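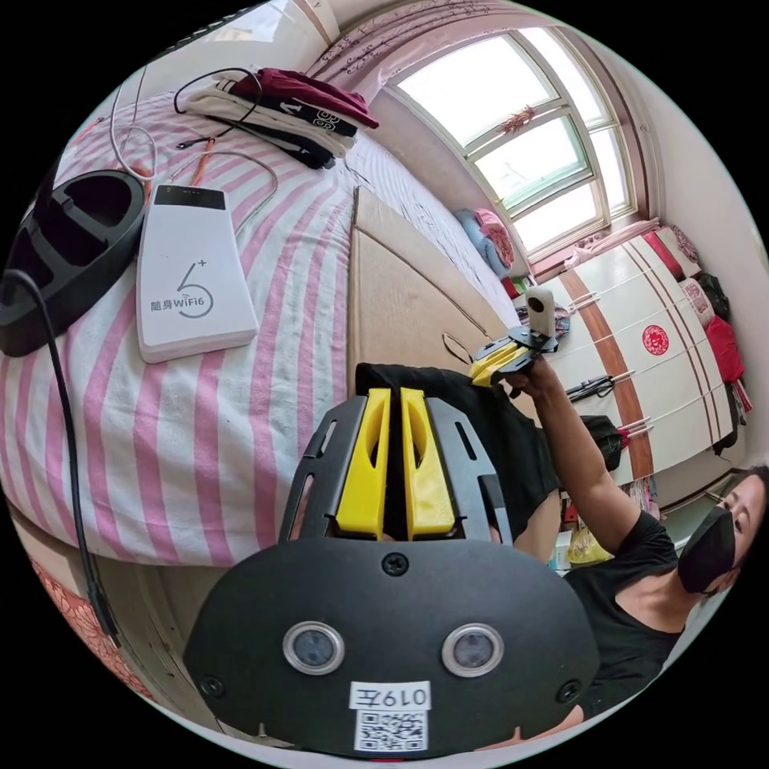

Chapter 3
Bedrooms: Beds, Linen and Folded Clothes

In this chapter
Working order in an occupied bedroom
Clearing the bed
Sheets, fitted and flat
Folding and sorting clothes
Cords, chargers and small electrical items
Leaving the room

Key terms
doona, fitted sheet, flat sheet, hospital corner, holding surface, sort pile, return place

Chapters 1 and 2 dealt with kitchens and bathrooms, where most of the work is cleaning. A bedroom has less to scrub and more to pick up, fold and put back. The bed is usually the largest flat surface in the room, so it collects whatever the resident has been using: clothes, bags, a phone, a charger, paperwork. A worker who starts by pulling back the doona will end up with all of this on the floor.

The resident also has more say in a bedroom than anywhere else in the house. People know where they left their glasses and which jumper was to be worn again. The service plan tells you what tasks have been agreed to. It does not tell you what to do with a half-read letter on the pillow. Ask if the resident is home, and if not, follow the return place rule set out below.

3.1 Working order

The order used throughout this book is surface, linen, clothing, floor. Clear the bed first. Change or straighten the linen second. Fold and put away clothing third, using the made bed as your work table. Vacuum or sweep last, after anything that sheds lint or dust has been dealt with.

Open the curtains and, weather permitting, a window before you begin. Bring in two empty baskets, one for washing and one for items that belong in other rooms. Do not carry items out one at a time. In a small unit the distance is short, but over a full shift the walking adds up and it is easy to put something down in the hallway and forget it.

3.2 Clearing the bed

Choose a holding surface before you lift anything. A desk, a chest of drawers or a chair will do. The floor is not a holding surface.

Move small hard items first. These include phones, remote controls, chargers, portable modems and spectacles. They slide when a sheet is pulled and they break when they land. Keep them in the same arrangement on the holding surface as they had on the bed, so that they can go back the same way.

Next, move folded clothes as whole piles. Slide one hand flat underneath and steady the top with the other. A pile that has already been folded by the resident is not refolded unless it falls apart.

Loose cloths, throws and towels come off last. Where one is hanging over the side of the bed, gather the hanging part up before lifting. A trailing corner is a common cause of trips.

The return place rule: an item goes back to where it was found unless the resident or the service plan says otherwise.

3.3 Sheets

Standard mattress sizes are listed in Appendix B. Check the size on the sheet label before you carry linen to the room. If the label has been cut out, fold the sheet in half lengthwise and lay it against the mattress.

Patterned sheets can help you. On a striped sheet, the stripes show at once whether the fabric is straight. Line up one stripe with the long edge of the mattress at the head, then check the same stripe at the foot. If the stripes bend towards one corner, that corner is carrying too much fabric. Release it, smooth from the centre outwards, and tuck again. With a plain sheet, use the centre crease from folding as your guide.

Fit opposite corners in turn: head left, foot right, head right, foot left. Fitting both head corners first tends to drag the sheet short at the foot. Bend at the knees and walk around the bed. Do not reach across it.

3.4 Case study: the Fletley Street units

Paora Mudgway supervised bedroom services in a block of 28 units on Fletley Street. Several residents rented furnished rooms with one power point near the bed, and most kept their chargers on the mattress during the day. In December two complaints came in about chargers that had been put away in drawers. Nothing was lost, but both residents had spent an evening looking.

Mudgway asked his senior worker, Hạnh Vương, to write a short instruction for the team. Her version read:

"Leave cords plugged in where they are safe. If a cord has to be unplugged to change the sheet, put the charger and the cord together on the desk. When the bed is made, put them back on the same side and plug them in again. Write it on the card."

The card was a visit slip left on the desk with the time of the visit and anything that had been moved. The team kept using it after the complaints were resolved. Note that Vương's instruction does not ask workers to coil or tidy cords. Tight coiling can damage a thin cable near the plug, and a resident who has run a lead from the wall to one side of the bed has usually done it on purpose.

Read the case again after you have finished Section 3.6, which covers damaged cords and overheated chargers.

Before you read on

Think of the bed you slept in last night. Write down everything that was on it at midday, other than linen. Mark each item H (hard and small), F (folded) or L (loose). Then write down the holding surface you would use and the order in which you would move the items. Keep your list for Activity 3B.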